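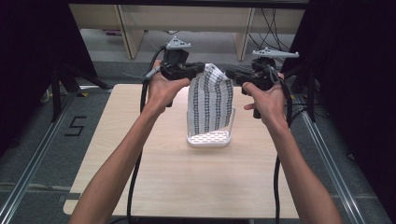

Skistton Neighbourhood House
Second progress report to the Sedgwick Community Fund
Home Skills Program, March 2018

Dear friends at the Fund,

Thank you again for your patience over the due date, and for the kind note that came with the second payment. We have tried to follow the headings in your template, but as with our first report we've wandered a little where there seemed to be more to tell.

Where we are up to

The program has now been running for two full terms. When we wrote the application we had in mind a fairly modest series of classes on looking after a household on a small budget: cooking from the pantry, mending, laundry and linen, reading a power bill, and simple repairs to taps and hinges. All of those have gone ahead except the repairs, which we come to further down. The cooking sessions filled first, as we expected, and the power bill sessions filled second, which surprised us a great deal. We had put them in almost as an afterthought and ended up running them in the evening as well, for people who couldn't get away during the day.

Attendance over the two terms came to 1136, counting every person at every session. Your template asks for individual people as well, and we're sorry to say our sign-in sheets from first term don't let us work that out with any confidence. The sheets were redone over the summer break and the next report will have a proper figure.

What people have told us

We hand out a short feedback slip at the end of each block. Most come back with ticks and not much else, but a good many people do write something. One woman wrote that she had rung her electricity company the morning after the class and stayed on hold until she got onto a better plan. A father of three said he now cooks twice a week and that his children have stopped complaining about lentils, or at least complain more quietly. Several people asked for longer sessions, and quite a few asked for a warmer room. We agree with them about the room.

The mending group has taken on a life of its own. It was meant to finish after six weeks and it simply hasn't. The same people keep turning up with school trousers and doona covers, newcomers get folded in, and there is always a pot of tea going. We have let them keep the time slot and would like your permission to go on covering the room costs out of the program budget until the end of the year.

The bus from Dumel

You'll remember that getting people in from Dumel was our main worry. The public bus still doesn't line up with our morning start, and by the time the next one arrives the class is half over. In second term we hired the community bus and ran it for 4 of the sessions as a trial. It was full each way on the last two runs. On the first run it was nearly empty, mostly our own fault, as the flyer had gone up at the shop only the afternoon before. We would like to make the bus a regular thing and have started talking to the shire about sharing the cost. Nothing is settled yet.

Things that haven't gone to plan

The home repairs block has been put off twice. Our first tutor moved interstate, and the second had to withdraw for family reasons. We do now have someone booked for next term, and the tools are bought and labelled and sitting in the storeroom.

We also had a leak over the kitchen in the wet weather, and two cooking sessions were moved to the hall at Vuleck at short notice. The hall people were very good to us, though their oven runs hot and there was a tray of scones we won't speak of again. The roof has since been patched by the landlord at no cost to the program.

Spending

We are close to budget overall. Tutor fees are a little under because of the missing repairs block, and printing is over by $200 after the second lot of flyers. The bus trial came out of the contingency line, as agreed with you by email. The full statement is attached at the back, with receipts.

Next term

We plan to run the repairs block, repeat the cooking and power bill sessions, and try one new block on preserving fruit, as there is a glut every autumn and a lot of it ends up on the ground. We would also love to have you visit. The mending group has asked us to say that they will put on morning tea, and they do mean it — there is already a list going for who brings what.

With warm thanks,
The program team
Skistton Neighbourhood House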